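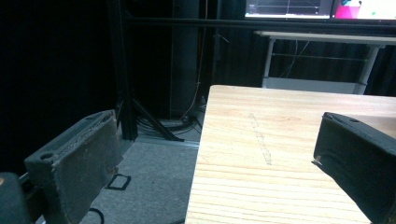

The fault showed up at about 3000 cycles. "One side was closing late," says the technician who looks after the grippers at Sumow's test room in Mumthorpe. "You'd get a good grip, then a good grip, then the part would swing out and drop."

The dropped part was a steel block, and it landed 15 inches from an operator's foot. The operator was not hurt. The technician stopped all work with that model the same afternoon.

At first the team blamed the software. "We spent two days in the logs. The command went out on time in every one of them." The cause was a pin in the finger linkage that had worn oval. Pads had been swapped on schedule, but the pins were not on the maintenance sheet at all. "We checked what we could see. The pad gets scuffed, so you change the pad. You don't look behind it."

The sheet now calls for a pin check every 145 cycles, which the technician admits is a lot. "It's too often. I'll move it out when I have numbers I trust." Operators also stand behind a floor line while anything heavy is being lifted.

Asked if the supplier, Kirui, had been told, the technician says yes, in July. A harder pin has been promised. Two sets are due for the next build, and the old pins are in a labeled bag in the desk drawer.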